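Prallico Cloth Handling Kit — Set-Up Guide
Section 7: Good practice for gripping fabric

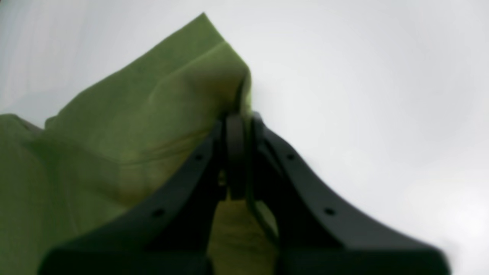
7.1 Before the first pinch

1. Read the site rules posted at your cell. Where they disagree with this guide, the stricter one wins, even if it's ours.

2. Check that the emergency stop is within reach of the person running the cell. Within reach of a tall friend does not count.

3. Set the grip program to 117 (soft cloth). Program 811 is for canvas and has strong opinions about knitwear.

4. Lay out one piece of fabric. One. The gripper will happily pick up two and report a complete success.

7.2 Pinch and lift

5. Bring the fingers down slowly and close them on a small gather of cloth. Two black fingers on a bunch of green fabric, with the cloth rising to a peak past the tips, is a fair pinch for practice work.

6. Pause before moving the arm. Look at the gather from the side as well as on the wrist view, which flatters everybody.

7. Lift at training speed. If the cloth slips, stop and start over from step 5. Do not chase it.

Note: A faint crease across the fabric is no reason to reject a piece. Write it on the log sheet and carry on. Ironing is covered in the Galldale manual, at length.

CAUTION: Keep hands, sleeves and lanyards away from the fingers while the arm has power. The gripper is made to hold soft things and does not ask which ones.

CAUTION: Never free a snag by pulling on the cloth. Stop the arm, lock it out, then open the fingers using the manual release.

7.3 Records

8. Log every dropped piece under code 367, including the ones that were going to be fine in a second.

9. Inspect the finger screws at the start of each shift — before the arm is powered, please, and with the right driver.

Finger replacement is covered in Section 8.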